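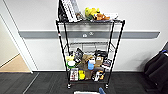 Unit pricing should be the largest number on a grocery shelf tag. At present it is usually the smallest, and in many stores it is printed in a gray that a shopper over 50 can't read without bending down.

I spent part of the summer comparing tags at two chains near me, Flondmont and Kerslake. Both print a unit price. Flondmont gives olive oil by the fluid ounce, except for the store brand, which is given by the quart. Kerslake gives paper towels per 100 sheets on one side of the aisle and per roll on the other. A shopper who wants to compare two packages has to convert one of them, standing up, with a cart in the way. Most will not. They will compare the package prices, and package prices say very little once the sizes differ.

The usual reply is that phones have calculators. They do. A weekly shop for a family may involve 40 or 50 choices, and a calculation on each one would double the length of the trip. The store already holds the figure in its database. Asking the customer to work it out again is a waste of effort on a large scale. 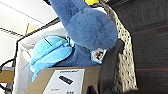 Sale tags are worse. At the Uterside branch of Flondmont, a temporary sale tag is clipped over the permanent one and covers the unit price completely. The sale tag shows the sale price and the amount saved, but no price per ounce. In practice the unit price disappears exactly when the package price changes. I found crackers on sale at 5 boxes for a flat amount that cost more per ounce than the larger box beside them at its regular price. A customer reading only the visible tags had no means of knowing this.

Plundgate, a smaller chain, handles the matter better. Its tags use one unit per category, set the unit price in the same type size as the package price, and repeat it on sale tags. The Plundgate store I visited lists 2,808 items on its shelves, fewer than its rivals carry, and I accept that a short list is easier to keep consistent. The choice of unit is still a setting in a file. It needs to be made once per category and then left alone.

I would ask for three changes in state rules. Fix the unit for each category. Require the unit price to be at least as large as the package price. Require it on every tag, temporary or permanent. Stores could be given until the end of September next year to comply, as tags are reprinted often anyway – sale tags in particular.

Package sizes will go on shrinking, and I don't object to that if the tag shows it plainly.

Posted 8/24/22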